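Preguntas frecuentes sobre el uso de la sala común
Residencia Gruvier

¿Quién puede utilizar la sala?
Pueden utilizarla los residentes y sus invitados, con un máximo de 28 personas a la vez. Cada residente podrá acudir con 2 invitados.

¿Cómo se asignan las taquillas?
Las taquillas se solicitan en recepción y se conceden por un periodo de 4 meses, renovable si no existe lista de espera. La pérdida de la llave deberá comunicarse el mismo día.

¿Se puede mover el mobiliario?
Los asientos blandos y los cojines pueden cambiarse de sitio dentro de la sala. El armario de taquillas y los escalones de madera deben permanecer en su posición. Los pufs se levantarán para trasladarlos, sin arrastrarlos por el suelo.

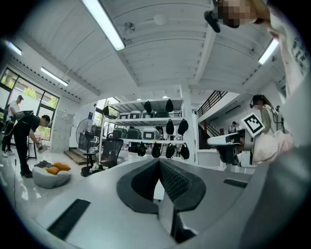 Varios usuarios han preguntado si los cojines deben recogerse al terminar o pueden quedar sobre el puf para el turno siguiente. Pueden quedar sobre el puf, siempre que estén limpios. Las mantas y demás prendas de tela se entregarán dobladas en recepción.

¿Quién se ocupa de la limpieza?
La empresa Cevis limpia el suelo y los cristales antes de la apertura. Durante el día, cada grupo retirará sus objetos y desperdicios.

¿Qué ocurre con los objetos olvidados?
Se conservan en recepción hasta final de mes.

¿A qué hora se apagan las luces?
A las 22:00 h. En abril, el horario se amplía hasta las 23:00 h.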